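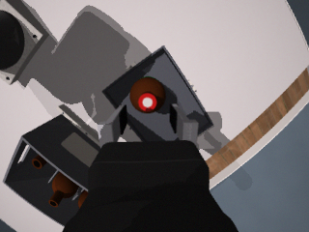 4.2 学生課題としての評価結果

本節では、学部3年の演習で各班が提出した瓶の移載方策を、同一のシミュレーション環境で再評価した結果を述べる。課題は、仕切り付きのケースにある茶色の瓶を把持し、隣の暗色のトレイへ移すというものである。提出時の報告書では、7班すべてが「ほぼ確実に成功する」と書いていた。筆者らはこの記述をそのまま受け取っていない。

再評価では、初期配置を乱数で変えた1582試行を実施し、うち699試行を成功と判定した。成功率は44.2%である。失敗のうち342試行は把持の段階で起きており、残りは搬送中または解放時の失敗であった。報告書との開きは大きいが、学生の側に誇張の意図があったとは考えにくい。多くの班は、調整に使った配置と評価に使った配置を区別していなかった。 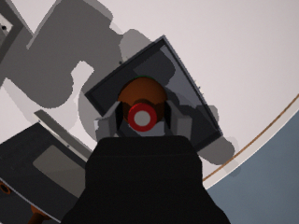
成功の判定基準にも問題が残る。演習で配布した判定プログラムは、瓶の中心座標がトレイの範囲に入った時点で成功を返す。グリッパが瓶を放したかどうかは確認しない。Sartori班の方策は終了時刻まで瓶を保持し続けることがあり、配布版ではこれも成功に数えられていた。上記の699試行は、解放後の静止を条件に加えて数え直した値である。それでもこの条件が十分に厳しいとは言い切れない。

手先視点の画像を入力に加えると成績が上がる、という主張も複数の班に見られた。Kaltemar班とVarkside班は俯瞰視点との併用を推奨しているが、比較実験では学習の反復回数も同時に変えている。視点の効果だけを取り出した結果は、どちらの報告書にも載っていない。講評でCirilloが指摘したとおり、現状で言えるのは「併用した条件の方が高い値を示した」というところまでである。

図3　演習で用いたシミュレーション環境の俯瞰視点。白い机の上にロボットアーム、瓶のケース、トレイを配置する。
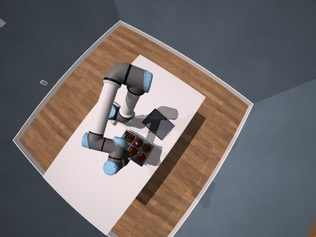

4.3 実機への移行に関する留保

Skurnico班は、得られた方策が実機でもそのまま動作すると結論した。根拠として挙げられたのはシミュレーション上の成功例のみで、摩擦係数の同定も、照明条件の変更も行われていない。7月の中間発表でも同じ質問が出たが、最終版の記述に変更はなかった。次年度は実機での試行を必須とし、失敗例の提出も求める予定である。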